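Heton – Poste de garnissage pour coffrets à compartiments

Accueil > Équipements > Conditionnement manuel et assisté > Heton

Référence : Heton, version table
Fabricant : Jokgate
Délai : sur demande
Prix : sur devis, selon la configuration

Présentation

Le Heton est un bras automatique de petite taille, avec une pince à deux doigts, qui range des sachets et des petits paquets dans des coffrets divisés en compartiments. Il travaille sur une table ordinaire, à côté des personnes, avec les mêmes coffrets et les mêmes sachets que ceux qu'elles utilisent déjà. Nous l'avons développé pour les ateliers qui préparent des boîtes de thé, d'infusions, de sucre ou d'épices, et aussi pour les services qui doivent regarnir tous les jours les coffrets des salles de réunion et des chambres d'hôtel.

Ce travail semble facile quand on le regarde. Le sachet de thé est léger, il se plie, il glisse sous le sachet voisin, et le paquet en papier ne se présente jamais deux fois de la même manière. Les machines de conditionnement classiques demandent que tout arrive bien aligné. Dans un atelier de petite série, rien n'arrive bien aligné, et c'est pour cela que ce travail est resté à la main pendant si longtemps.

Ce que fait la machine

Le Heton prend un sachet dans un bac, le présente au-dessus du compartiment choisi, le pose et vérifie avec sa caméra que le sachet n'est pas resté entre deux séparations. S'il voit un sachet debout ou replié, il peut le reprendre et essayer de nouveau. Après 2 essais sans résultat il s'arrête sur ce compartiment, il allume son voyant et il continue avec le compartiment suivant. La personne corrige quand elle a le temps. Nous avons choisi cette manière de faire après beaucoup de discussions, car une machine qui bloque toute la table pour un seul sachet est vite débranchée.

La pince est garnie de mousse sur la face intérieure des doigts. La mousse ne marque pas le papier et accepte une petite erreur de position. Elle s'use, et il faut la considérer comme un consommable (voir Entretien).

Apprentissage par la main

Pour montrer un nouveau coffret au Heton, on n'écrit pas de programme. On prend la pince manuelle, qui est livrée avec le poste et qui possède les mêmes doigts et la même caméra que le bras, et on fait le travail soi-même. On ferme la pince sur le sachet, on le porte, on ouvre. Le système enregistre les mouvements et les images, et il les utilise pour préparer le travail du bras.

Quelques conseils qui viennent de nos installations :

Montrez le travail comme vous le faites un jour normal. Laissez les sachets en tas, laissez les compartiments à moitié remplis. Un coffret trop bien rangé donne un mauvais apprentissage.

Changez de temps en temps la place du coffret sur la table.

Si un objet est posé près du coffret ou s'appuie dessus, par exemple une planche ou un couvercle, faites aussi quelques démonstrations avec cet objet. Il produit une ombre et le bras doit la connaître.

Faites participer plusieurs personnes. Chacune a sa façon de tourner le poignet, et le bras devient plus souple s'il en a vu plusieurs.

Pour un coffret de forme simple, nous demandons 25 démonstrations par sorte de sachet. Pour un coffret avec des compartiments très étroits il en faut davantage, et nous le disons avant la commande.

Ce que cela change pour les personnes

Cette partie de la page est plus longue que dans un catalogue habituel. Les clients nous posent plus de questions sur ce sujet que sur les dimensions, et nous préférons répondre par écrit.

Chez Ruggiero, un atelier de coffrets cadeaux qui utilise le Heton depuis décembre, 6 personnes travaillaient au garnissage. Elles y sont toujours. Ce qui a changé est la répartition de la journée. Avant, chaque personne garnissait des coffrets du matin au soir, avec le même mouvement du pouce et de l'index. Maintenant le bras fait les compartiments de grande quantité, c'est-à-dire les thés courants, et les personnes font les compartiments spéciaux, la carte, le ruban et le contrôle final. Deux d'entre elles ont appris à faire les démonstrations avec la pince manuelle, et cette tâche est inscrite dans leur fiche de poste avec une prime. Nous conseillons à tous les clients de faire pareil. La connaissance du geste appartient à l'atelier, et il est juste qu'elle soit payée comme une connaissance.

Tout n'a pas été simple. Pendant les premières semaines, les opératrices trouvaient que le bras était lent, et elles avaient raison. Il est plus lent qu'une personne entraînée. Il garde le même rythme toute la journée, et c'est seulement sur la journée entière qu'on voit la différence. Une autre remarque concernait le bruit des moteurs, assez aigu. Nous avons ajouté un mode doux qui réduit la vitesse pendant les retours à vide.

Il y a eu aussi une question sur la caméra. La caméra du bras et celle de la pince manuelle regardent vers la table, mais elles peuvent prendre une partie de la pièce, les chaises, le sol, parfois les mains ou les jambes d'un collègue. Les enregistrements restent sur l'ordinateur du poste et ne servent pas à mesurer la vitesse des personnes. Cette règle est écrite dans le contrat de livraison. Si l'employeur veut un autre usage, Jokgate ne fournit pas l'outil pour le faire. Nous recommandons d'informer l'équipe avant l'arrivée du poste, pas après.

Enfin, le bras ne décide pas du contenu d'un coffret. Le choix des mélanges, l'ordre des couleurs, la question de savoir si un coffret est assez beau pour partir chez le client, tout cela reste un jugement humain. Nous avons essayé une fois de noter l'apparence automatiquement et nous avons abandonné.

Contenu de la livraison

Bras Heton avec pince à deux doigts
Pince manuelle de démonstration, en plastique noir, avec bagues couleur laiton aux articulations
4 jeux de mousses de rechange
Ordinateur de commande et son support
Câbles, bouton d'arrêt, voyant
Manuel en français, en allemand et en italien

La table et les coffrets ne sont pas compris.

Installation

Le poste demande une table stable et plane. Un plateau clair facilite le travail de la caméra, mais il n'est pas obligatoire. Évitez les plateaux brillants et les vitres, qui donnent des reflets. L'ordinateur de commande se place derrière ou à côté de la table. Prévoyez le chemin des câbles avant le jour de l'installation, surtout si la pièce a de la moquette et pas de goulotte, car les câbles au sol sont la première cause de chute que nous voyons pendant nos visites.

L'équipe de Tirunitz, notre partenaire pour le montage, reste sur place pendant la première journée. Le matin est pour le montage et la sécurité, l'après-midi pour les démonstrations avec vos coffrets. Préparez pour ce jour-là des sachets en quantité suffisante, de toutes les sortes, y compris les sachets froissés que vous mettez normalement de côté.

Coffrets et sachets acceptés

Coffrets en bois, en carton rigide ou en plastique, ouverts vers le haut, avec séparations fixes. Les séparations amovibles sont acceptées si elles ne bougent pas quand on les touche du doigt.

Sachets de thé avec ou sans enveloppe, paquets en papier, dosettes plates. Les sachets avec un fil libre sont possibles, mais le fil se prend parfois dans les articulations de la pince ; nous conseillons les sachets sous enveloppe. Les bocaux, les tubes et les objets lourds ne conviennent pas.

On peut mélanger plusieurs sortes dans le même coffret. Le bras reconnaît une sorte par son impression, et deux sachets blancs qui portent seulement un petit texte différent peuvent être confondus. Dans ce cas il faut des bacs séparés.

Entretien

Essuyez les mousses avec un chiffon sec à la fin du poste de travail. La poussière de thé les rend glissantes. Changez-les quand la surface devient lisse ou quand un coin se décolle ; l'opération se fait sans outil.

Contrôlez le jeu des bagues de la pince manuelle chaque mois. Si les doigts ne se ferment plus bien parallèles, les démonstrations deviennent moins bonnes avant que la main ne le sente.

N'utilisez pas d'huile sur les articulations. Ne nettoyez pas la caméra avec un produit à vitres.

Garantie et service

La garantie couvre le bras, la pince et l'ordinateur pendant 2 ans. Les mousses ne sont pas couvertes. Une pince manuelle de remplacement peut être envoyée pendant la réparation, si le client le demande au moment du retour.

Essai avant achat

Vous pouvez nous envoyer un coffret garni et un lot de vos sachets, tels qu'ils sont dans votre atelier. Jokgate fait les démonstrations, puis vous recevez un compte rendu avec les réussites et les échecs, compartiment par compartiment. L'essai est gratuit et le matériel vous est rendu. Pour le demander, utilisez le formulaire de contact et indiquez « essai Heton » dans l'objet, avec le nombre de sortes différentes et la taille du plus petit compartiment.

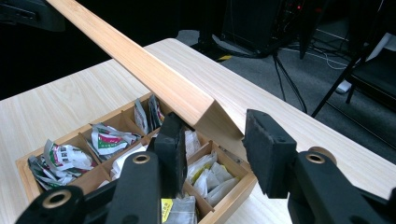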